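Subject: Re: [adstead-collect] Outdoor episodes, mouse to pad

On a November afternoon the Clament site wrote:
> We have 2271 episodes of the mouse task indoors and 525 outdoors.
> Two questions. Do the outdoor ones need a separate task label,
> and should we drop the ones where the approach starts with the
> fingers already close to the mouse?

Same label for both. The instruction text is identical, and the loader already reads location from the session header. If you split the label, the sampler will treat the outdoor set as a new task and overweight it.

On the close starts: keep them. The Eser split has 2847 episodes and almost all of them start high, so the policy trained on it is weak over the last few centimeters. Short approaches are useful there. Please do vary the angle of the mouse between episodes, and which side of the table the pad is on.

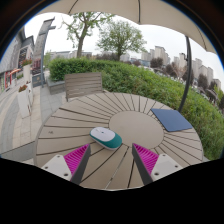 Slatted tabletops need one change to the procedure. Fingertips can catch in a gap if the operator comes in low and drags. Lower to the surface, close, lift, then move sideways. If a tip catches, stop and mark the episode as a failure; do not cut out the bad part and keep the rest. We found 2 spliced episodes in the Claeys upload and had to recheck the whole batch.

Exposure should be left on auto outdoors. Locking it indoors was fine, but under an umbrella the background clips and tracking gets worse.

Send the next upload with the calibration file from the same session, in the same folder.

--
adstead-collect mailing list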